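Kudholm Seismic Event Recorder, Model 300

The Kudholm 300 is a three-component strong-motion recorder for schools, municipal buildings, dams and small regional networks. It registers ground movement continuously, keeps a local record of every event that passes the set trigger level, and sends a summary to the monitoring office responsible for the site. The instrument is supplied by Broltus and is maintained under the same service terms as other Broltus field equipment.

The recorder is housed in a sealed metal case with a single mounting bolt and three leveling feet. It should be fixed to a ground-floor slab or to bedrock, away from elevators, pumps and heavy doors. Sites on upper floors may be accepted where the purpose is to measure the response of the building itself. Such sites must be declared on the registration form so that their readings are kept separate from ground readings.

Each event record contains the time of first arrival, the peak acceleration on each of the three axes, the duration of shaking above the trigger level, and the full waveform. Sampling is set at 100 samples per second on delivery. Time is taken from a satellite receiver, and the antenna must have a clear view of the sky. If the satellite signal is lost, the internal clock continues and the record is flagged until the signal returns.
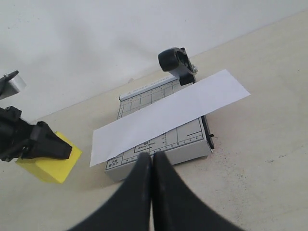

Recorders and Accessories

Order code: 1197
Channels: 3
Sample rate on delivery: 100 per second
Event memory: 300 records
Power: external supply with internal backup battery
Supplied with: mounting bolt, antenna, antenna cable, power supply, site log, installation guide

When the event memory is full, the oldest record is replaced first. Records marked as protected by the operator are kept until they are released. Operators are advised to copy all protected records to the station computer before any service visit.

Installation and Calibration

Installation may be carried out by the purchaser or by Broltus staff. In either case the instrument must be leveled, aligned to true north and left to settle overnight before its readings are used. A calibration sheet for the individual unit is enclosed with each delivery and should be kept with the site log.

Recalibration is offered each August at the Gurkevberg workshop. Units should be returned in the original case with the battery disconnected. A loan recorder may be requested for stations that form part of a public reporting network, and requests are handled in the order received.

Notice to Operators

The Model 300 is a recording instrument. It does not predict earthquakes, and it must not be used as the only means of starting an evacuation. Published magnitudes and locations are determined from the readings of several stations and may be revised after the first report. Operators are asked to refer questions from the press to their monitoring office.

A self-test runs every Sunday at 6:00 a.m. and appears in the log as a short calibration pulse.

Orders and Inquiries

Orders from public bodies should be addressed to Wenceslao Insaurralde, Instrument Sales, Broltus, Barrientos office. Please state the order code, the number of units and the intended site type. Prices and delivery times are given by written quotation only.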